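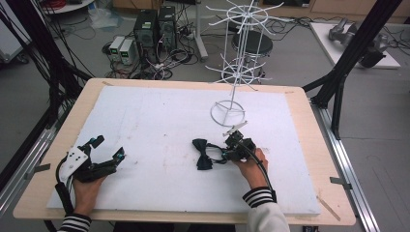 Jul 3, 2018
by Spahić

Lecture 2 notes: teaching by hand, teaching by remote

Cleaned up from the board, more or less. Read before lab. The reader chapter covers the math, these don't.

Where we got to last time: writing the motion by hand (waypoints, if/else, retry) works fine for a part that's stiff and always in the same place. Falls apart for cloth, straps, loops, anything floppy. So instead someone shows the task, we record it, and a policy gets fit to the recording. Today = how you do the showing.

Three ways in:

1. Kinesthetic. Grab the arm, push it through the task. Joints in gravity comp. Recorded joint angles are the robot's own so nothing to convert. Bad points: your hands and body are in every camera view, the arm is heavy, two arms at once is close to impossible for one person. People get tired and the demos get sloppy toward the end of a session, you can see it in the jerk plots.

2. Remote control (teleop). You move a leader, the follower copies. Leader can be a small copy of the arm, a joystick, a tracked glove. Cameras see just the robot, good. Bad points: lag, no feel. You squeeze too hard since you can't tell when you've touched. Everyone crushes something their first hour. Practice time matters more than the hardware, put it in your schedule.

3. Hand-held grippers. No arm at all. You hold the same kind of fingers the robot has and do the job at the bench. Your wrist is the arm. Fast, two hands no problem, you feel the contact through the handle. Bad points: need to know where the gripper is in space at every moment, and you can do things the arm can't (reach behind, twist past the joint limit, move too quick). Those demos look perfect and are useless on the robot. Check reach BEFORE recording a whole set.

We use 3 for the accessory tasks and 2 for the correction rounds later. 1 only for the warmup exercise.

The running example

Bow tie onto a rotating wire rack. Fabric bow with a thin strap, rack with two rings of hooks. Why this one: it's small, it's soft, the strap has no fixed shape, and the goal is thin wire that moves when you bump it. All the stuff that breaks hand-written code.

Break it into stages:

a) approach and grasp the bow tie
b) lift, let the strap settle
c) steady the rack w/ the other gripper if it turns
d) strap over the hook
e) lower until the hook takes the weight
f) open, back out the way you came

Stage d is where the failures are. Stage f is second, the finger catches the strap on the way out and pulls the whole thing off again. Somebody asked if you should label the stages during recording. No, do it after, from the replay. Labeling while you work makes you pause at every boundary and the policy learns the pauses.

Grasp choice. Pinch the strap close to the bow and you get control of the loop but the bow swings. Pinch the bow itself, stable, but then the loop hangs wherever it wants. Either can work. What doesnt work is mixing them in one data set with no pattern. The policy averages and goes for a spot in between, where there's nothing worth holding. Pick one, write it on the session sheet.

Same goes for which hook. Either always the nearest free one or have a real rule. "Whatever felt right" is not a rule.

What gets recorded

- pose of each gripper (position + rotation), left and right separate
- finger opening, left and right
- video
- a timestamp on everything, same clock

That last one costs people the most time. If the video runs behind the finger opening by even a little, the policy sees the fingers close before they got to the strap. It learns to close early. You'll spend a week blaming the network. Do the clap test: close the fingers hard on nothing, then find the frame where they meet, then find the same moment in the opening signal. Do they line up? If not stop and fix it.

An idle hand is data too. If the left gripper has no job in a stage, hold it open, out of the way, still. Don't wave it around, don't rest it on the rack. Whatever it does will be copied.

Numbers from the Delov set (ask me for access, it's on the course drive):

total demos recorded: 1888
kept after cleaning: 966

So a bit over half. Students are always surprised by this. Reasons things got thrown out, in order of how common: clock mismatch, reach not possible on the real arm, tracking lost when a gripper went behind something, operator fixed a mistake halfway and kept going. The last one is arguable. Recoveries are useful, a robot that has never seen a dropped strap has no idea what to do about one. Keep them but tag them. In the Delov set they weren't tagged so they had to go, which was a waste.

How good demos look

Slow is fine, stopped isn't. Steady pace, no hovering. If you need to think, think before you press record. Vary the start: bow tie in a different spot, flipped over, strap tucked under, rack turned. Vary one thing a lot before you vary the next one. Do not tidy the bow tie between runs so it lands nice every time, you want the ugly starts.

Don't vary how you do it. Vary the world, keep the method. If you take one line from today take that one.

Coverage vs. drift. Fit to demos only and the robot makes a small error, ends up somewhere no demo ever was, makes a bigger one. Same plot as in lecture 1, error growing with time. Two fixes we care about:

- more varied starts (cheap, do first)
- correction rounds: run the policy, when it's going wrong a person takes over by remote and brings it back, add that piece to the data, refit

Correction rounds are where teleop earns its place. Hand-held can't do it, the robot has to be the one making the mistake.

Takeover timing: too early and you never see the error, too late and the strap is on the floor. Take over when YOU would bet it fails. Two people judging the same run disagree quite a lot on this, so one person per round.

From gripper to arm

Recorded pose is in the tracking frame, the arm wants its own base frame. One fixed transform between them, calibrate once per session, again if anyone leans on the table. Then inverse kinematics. For each demo run the reach check script: it prints the first time step where the joints go out of range. If the step is near the start your bench is placed wrong. If it's near the end you're probly twisting your wrist to get off the hook.

Use relative motion (move from where you are now) and not absolute position for the action. Then a small calibration error hurts less, and the rack can move without retraining everything. Cost is slow build-up of error over a long run. For a task this short it's fine.

Common questions from last year

Can two people each hold one gripper? You can, don't. The timing between hands is different from one person's and it's hard to learn.

Left-handed? Do it your way but then the whole set is left-handed. No swapping partway thru.

How many demos do we need? Depends on the start variation. For the lab, 35 per pair is the minimum. That's kept, after cleaning, so plan for double.

Do we have to use the bow tie? For lab yes. For the project any soft item, clear it with me first.

Lab prep

Room is at the Ludville building, ground floor. Bring the Rullodlow worksheet filled out through part B. Sleeves pushed up or tight at the wrist if you can, loose ones get in the fingers. Cables go behind the hand, not across the board. Check both grippers open and close all the way before you start, write down the full-open reading for each, they're not the same and the script asks for both.

Turn in: session sheet, reach check output, clap test frame numbers, one paragraph on your three worst demos and what was wrong with them. Worst, not best. Late penalty as in the syllabus.

Next time: loss functions, why plain averaging fails when there are two good ways to do a thing, and what to do instead. Reread the grasp choice part above first, it's the same problem.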